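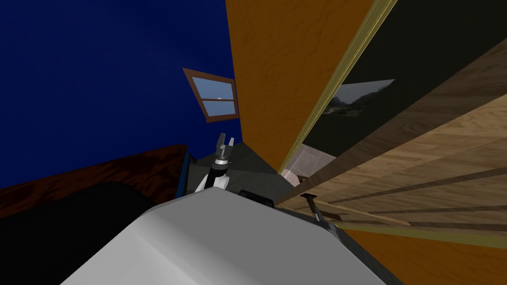 One arm up, gripper open, in the simulated room. Window on the left.

I spent most of April on the planner in Grollamska, and the part that ate my time was the tilt. The camera in our sim rides on the robot, so when the base pitches, the whole room leans with it. My collision checker was still treating the camera's up axis as the world's up axis. On level floor you can't tell. Once the view leans like it does in that render, every plane comes out wrong and the planner starts avoiding walls in places where there are none.

Liên Lại spotted it while reading through my transform code. I was applying the base rotation after the camera offset, and it has to go the other way. The fix was seven lines, plus a test that rolls the base to 45 degrees and checks that gravity still points down.

After that I reran the same batch of 996 start poses. Before the change, 195 of them ended with no plan found. Now it's 7, and all of those start with the arm folded too close to the base. I think that's a joint limit problem – a separate one, and I haven't looked at it yet.

I also turned off the cached depth maps in Etum for now. They were hiding the bug on repeat runs. It makes each batch slower, so I'll put them back once the cache key includes the base pose.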